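Hand-held gripper: one pad tip leans in further than the other after I changed them. Live with it or redo it?

Posted in Grippers & End Tools

Quartey_16

I run a Grellach hand-held, the two-jaw one, and spend my evenings picking toys and packets off a bed and putting them in a cardboard box. This is apparently a career. On Sunday I swapped the blue textured pads for a fresh pair, and now one tip meets the other a little early on small stuff. Plush toys don't care. Flat wrapped things squirt out sideways like soap. The old pads did 516 pickups before they went shiny, and these are already annoying me at 7. I have tightened everything I can find, including one screw that I suspect had nothing to do with it.

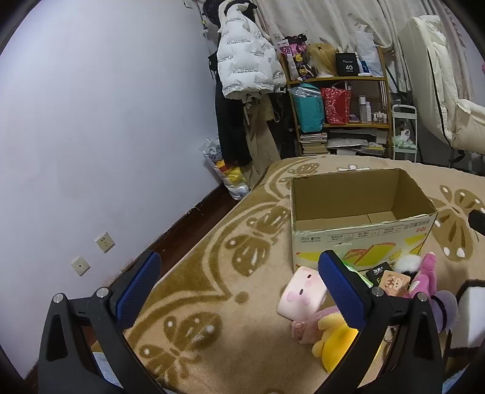
How often should the pins at the jaw joints be oiled?

Every 3 weeks with daily use, one small drop of light oil per pin, wiped off before you pick anything up.

That was from the care sheet, in case anyone wants to tell me to read the care sheet.

Yaw Atinga

Redo it. Loosen both pads, close the jaws gently on a strip of stiff card, let the pads settle against it, then tighten a little on each side in turn. If you do one side all the way first, it pulls the tip over and you are back here next week.

Check the joints while you're in there. Hold one jaw still and wiggle the other. Any click you can feel means a worn pin, and no amount of fussing with pads will cure that. Also wipe the pads with a damp cloth every evening. Blanket fuzz fills up the texture and then you blame the screws. I blamed the screws for most of October.

Bririx

mine does this too, i just turn it over and use it the other way up

Kavisside

Turning it over does nothing, it's the same two pads. Do the card trick. A business card is too floppy, so cut a strip off a cereal box. And put that mystery screw back where it was, it's probably the travel stop. If the jaws no longer open all the way, you have your answer.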